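Brurar Account Guide
Section 6: Setting deposit limits and taking a break
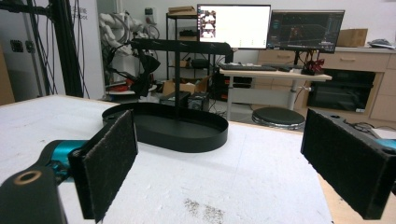

A deposit limit caps the money you can pay into your Brurar account over a day, a week or a month. You can set one before your first bet or at any time afterwards. Have your card details and photo ID ready before you start, as the site signs you out after 10 minutes without activity. If you are using your phone to photograph the ID, lay it flat on a plain surface such as a white tabletop and check that all four corners are in view.

1. Sign in and open My Account.
2. Select Safer Play, then Deposit Limits.
3. Choose Daily, Weekly or Monthly.
4. Enter the amount in whole dollars. The lowest limit accepted is $10.
5. Select Save. A confirmation is sent to your registered email.

Note: Bonus credit does not count towards your limit. Transfers from an Aver wallet do.

Lowering a limit takes effect straight away. Raising or removing one takes seven days, and you will be asked to confirm the change again at the end of that time.

To take a break:

1. Open Safer Play and select Time Out.
2. Choose a period from one day to 70 days.
3. Enter your password and select Start.

Caution: A time out cannot be cancelled or shortened once it has started. Open bets stay live and any winnings are credited to your balance as usual. Withdraw any money you need first.

If the confirmation email has not arrived within an hour, check your junk folder, then contact support and quote code 479.

Section last updated 07/06/2020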